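Ticket 224: Team stats page shows wrong passing totals after Week 7 games
Status: Resolved
Product: Brelo Stats, league edition
Opened by: Alcides Fagundes, Sasmont Football League
Opened: Oct 21, 2019

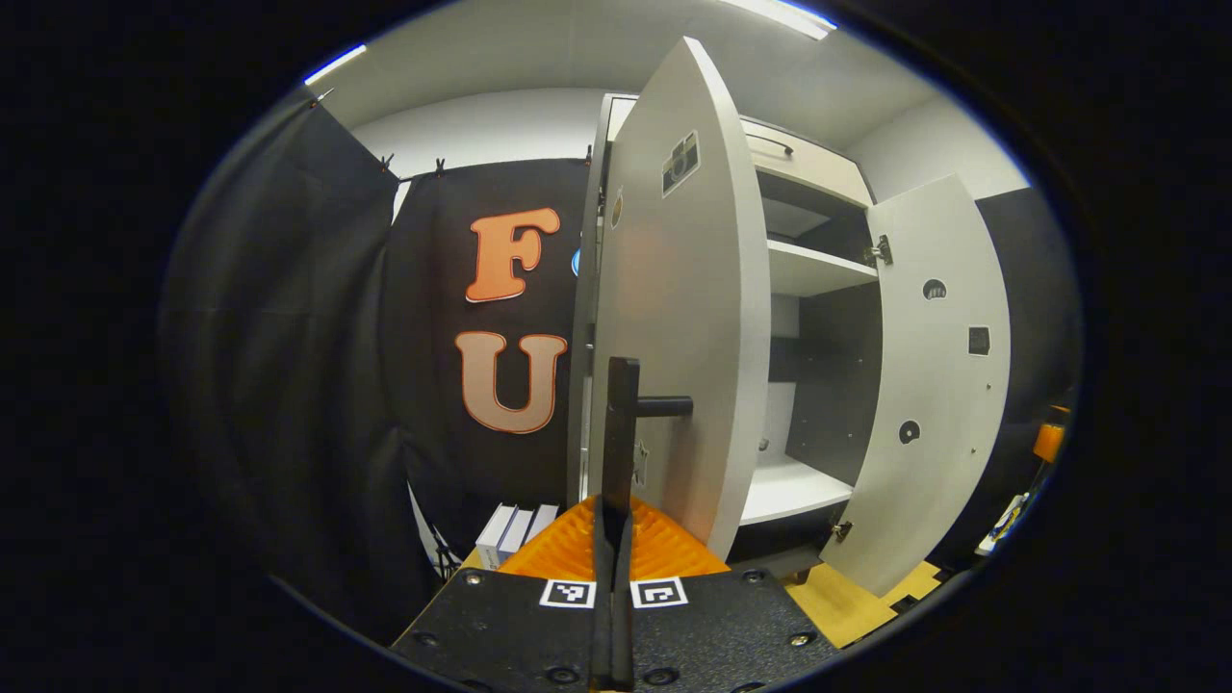 White cabinet with both doors open, black curtain at left.

Problem as reported

The passing totals for Flindport are wrong on the public team page. The box score for Saturday's game against Massawe is right. The season page is not. Our starter threw for 2 touchdowns on Saturday, and the box score says 2, but his season line went up by four. His yards went up by too much as well. The completion percentage looks fine, so I did not spot it until a parent wrote in.

Rushing, receiving and kicking all look correct. Massawe's page looks correct too.

What I tried before writing: logged out and back in, cleared the browser cache, opened the page on my phone. Same numbers everywhere.

Reply from support

Thanks for the details. Please check these and send back what you find:

Go to Games, open the Flindport at Massawe game, and look at the Source line under the final score. It should list one stat file.
Go to Roster, Flindport, and search for the quarterback's last name. Tell us if more than one player comes up.
Do not press Rebuild Season yet. It will overwrite the totals and we would like to see them first.

Reply from Alcides Fagundes

Source line lists one file, uploaded Saturday night.

Roster search brings up two entries. One is number 14, quarterback, active. The other is also number 14, no position, marked as hidden. I did not create the second one. I was the only person entering stats on Saturday, but our Flindport scorer has a login and used it in June when we set up the rosters.

Support, internal note

Hidden entry was made by the June roster import. The spreadsheet had the quarterback listed on the varsity tab and again on the passing camp tab, with a middle initial on the second. Import treated them as separate players and then linked them by jersey number. Season page adds up by jersey number. Box score adds up by player entry. That explains a correct box score and a doubled season line. Completion percentage is unaffected when attempts and completions both double.

Still open: why Weeks 1 through 6 were not doubled. Checked the earlier files. They were typed in by hand on the game screen, which skips the jersey link. Week 7 was the first one sent as a file.

Reply from support

We found the cause. The hidden roster entry is a duplicate, and uploaded stat files are being counted for both entries. To fix it:

1. Open the hidden entry and choose Merge Into.
2. Pick the active number 14 as the player to keep.
3. Leave "Add totals together" unchecked. If it is checked, the doubled numbers become permanent — the merge cannot be undone from your side.
4. Save, then press Rebuild Season for Flindport only.
5. Wait for the green bar to finish before opening the public page.

Reply from Alcides Fagundes

Merged and rebuilt. The season line now matches my paper sheets for touchdowns, yards and interceptions. The league leaders list still had him in first place with the old total, and it should have been third.

Reply from support

The leaders list is built on its own schedule overnight. You can force it from Settings, League Pages, Refresh Leaders.

Reply from Alcides Fagundes

Refreshed, he is third now. I searched the other rosters for hidden entries and found one more on Massawe, a backup safety who has not played. Merged that one the same way.

One request. If the import is going to hide a player it should put that in the import report. The June report said no warnings.

Reply from support

Passed along to the import team as a change request. Jersey number matching on uploaded files is also on their list. Until that changes, please search for hidden entries after any roster import and before the first file upload.

Closing this ticket. Reply here to reopen it.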